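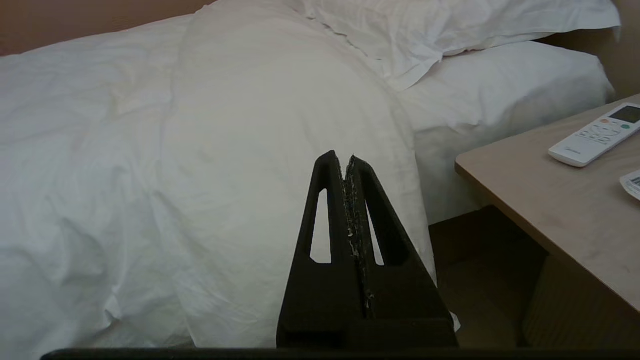 Fig. 1. Wrist view in a bedroom, fingers together, duvet behind. Bedside table with a remote control on the right.

**Handout 5: Imitation learning from wrist cameras, and how to read a success rate**

Read this alongside the Skevine report on bed making. I want you to come to the seminar with objections to it, so please don't spend your hour summarising the method. The method fits in a paragraph.

**The method**

A person demonstrates a household task. The wrist camera records what is near the gripper, and the gripper's movements are recorded alongside. A network (Flarnitz, in the report) is trained to predict the next short run of movements from the last few pictures. At test time it gets pictures only. There is no map of the room and no model of cloth. The report used 3,687 demonstrations and claims that 77 per cent of test runs succeeded.

**What the camera gives the network**

Look at Fig. 1 again and ask what a network could use. The fingers sit low in the middle and stand out sharply against the white bedding, which is helpful. The bedding itself is white on white: duvet, pillow and sheet differ mostly in shading and creases. Could you say from this one view how thick the raised part of the duvet is, or where its nearest free edge lies? I couldn't with any confidence. The authors write that the policy "understands the state of the duvet". I would like to see the test that shows it.

Now look at the table. The remote has nothing to do with making a bed, but its outline is much crisper than anything on the duvet, and so is the front edge of the tabletop. A network trained to copy movements will take whatever predicts them. If the table stood in the same place in most demonstrations, its edge may be a better guide to where the hand should go than any fold of cloth. We cannot tell from one picture whether this happened. We can say that the report does nothing to rule it out.

**The 77 per cent**

Three complaints, in the order I'd press them.

1. *Success is scored by eye.* A run counts if the bed "looks made" to the person running the trial. Yevhen Holovko rescored the released videos with a written rule (duvet edge within a hand's width of the mattress edge, pillow uncovered) and his totals came out lower. He has not published, so treat this as a reason to be wary and no more.

2. *The test rooms aren't very new.* There are 2 of them, and both were also used for demonstrations, with the bedding changed. New bedding is a fair test of something. It is a poor test of "unseen homes", the phrase in the abstract.

3. *No dull baseline.* Replay one good demonstration with no camera at all. How often does that pass the same judge? Without the answer, 77 could be impressive or nearly worthless.

**A check you can run**

Gladys Ayala suggested this for last year's Trarnska project and it takes an afternoon. Take held-out pictures, blank the table side, and compare the predicted movements with the originals. Then blank the bed instead. If blanking the table changes the output more, the claim about cloth is in trouble. A grey patch is itself something the network has never seen, so also try a blurred patch and one pasted from another room. Report all the versions, including the one that spoils your story.

Do keep an eye on the fingers as well. Their inner faces have a rough, speckled surface that shows up plainly at this distance. Train on one gripper, swap in a pair with different pads, and part of every picture changes. The report doesn't mention finger wear or replacement anywhere, and I looked in the appendix.

**For the seminar**

- Write a scoring rule for "bed made" that two strangers could apply and mostly agree on. Bring it on paper.
- Decide what result would change your mind about the report, in either direction, before you run the check.
- Read section 2 of the Fu notes on choosing held-out rooms. Skip the proofs.

Code for the blanking check is in the course folder. The pasting script expects square pictures and will fail silently otherwise, so crop first.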